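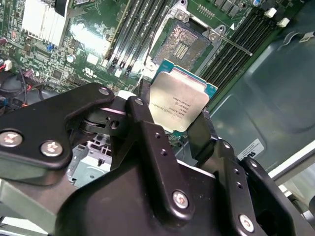

Date: 18/01/2024
Subject: Re: open day at Lelex -- was it worth the drive?

> I had to skip the Lelex open day and I'm kicking myself. Did they
> let you near the Drumel cell? And is the arm doing real server
> work or just waving at people?

Oh, real server work, and I wish you'd come along! They had a big green server board in an open chassis and the Drumel arm working over it with a black two-finger gripper. I stood there far too long (my coffee went cold) watching it hold a processor tilted over the open socket, all those tiny pins right underneath, and I don't think I breathed much. The folks running it were very patient with me and my 43 questions.

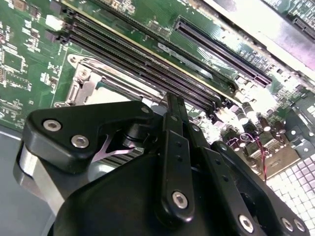
Lelex Open Day Notes, No. 6, p. 70

The heatsink was my other favorite, with those thin fins and the gripper right up against the board. They call the control software Nina, and it was written with the Zenilov people, who had a table by the door with handouts and very good cookies. They printed 200 of the handouts and I came home with two, so one is yours if you send me your address.

I did ask about cables, knowing you would -- they said loose wires are still the hard part and they'd like to show more of that in February. I'm planning to go again, and there's room in my car if you want to split the gas.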